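Kitchen notebook, Umby test bench
December, page started 7:40 a.m.
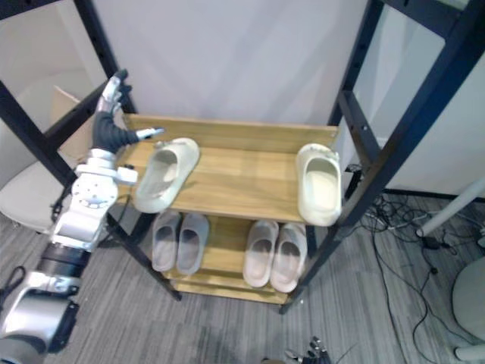

Shelving unit, black uprights, two wood shelves. Off-white slides on the upper shelf.

Subject: holding quality of the braised beef and the barley side for the Patlow dining hall. Third round. Rounds one and two are in the previous book and used the old lids.

Complaint from Patlow is that the beef is fine for the first seating and stringy by the second, and the barley sets into a block. Their line holds both in the same well. I wanted to see how much of that is the recipe and how much is the well.

Setup
One batch, split into equal pans. Well A covered, water bath. Well B covered, dry heat. Batch weight of beef before trimming not recorded, my mistake. Barley portion 385 g per small pan, stock added at the start only. Oven braise at 300 F, lid on, pulled when the fork test passed. Barometer read 1012 hPa at the start. I write it down because the boil on the barley was slow last time and somebody asked.

Notes during hold
First check, 50 minutes in. Beef A and beef B taste the same to me. Surface of B slightly darker at the corners of the pan. Barley A loose, barley B already pulling away from the sides.
Second check, just after 11 a.m. Beef B dry on top, still good underneath. Beef A good throughout, sauce a little thin. Barley B has to be cut with the spoon. Barley A is thick but will portion.
Third check, 12:30 p.m. Beef B is what Patlow described. Strings when pulled, salt reads high because the sauce has cooked down. Beef A acceptable. I would eat it, would not be happy paying for it. Barley A now also setting.

So the well explains most of the beef and only part of the barley. The barley keeps drinking after it leaves the stove whatever we put it in.

Things tried on the side
Rinsed barley, cooked and cooled, reheated in stock per order. Texture much better, flavor flat. Needs the stock reduced first or more onion.
Pearled barley from the Lytvynenko sack against the house one. Lytvynenko grain is larger and holds its shape longer, but takes more time on the stove. Try again with a full pan before changing the order sheet.
Beef sauce thickened at the end instead of the beginning. Helps in A. No difference in B.

Tasting
Four plates from A, four from B, unlabeled, served at the long table. Everyone picked A for the beef. Split on the barley — two people liked the firmer one, which I did not expect. Comments on the carrots were all the same: too sweet, cut too big. Carrots were not part of the test, but noted.

To do
Repeat with the Vallville wells, which run hotter than ours at the same dial setting.
Probe thermometer needs an ice check before the next round.
Weigh the beef before trimming.
Ask Patlow if they can move the barley to cook-and-reheat for the second seating only.
Smaller carrots.

Wells drained and off at 2:15 p.m. Leftover A in the walk-in, top rack, labeled.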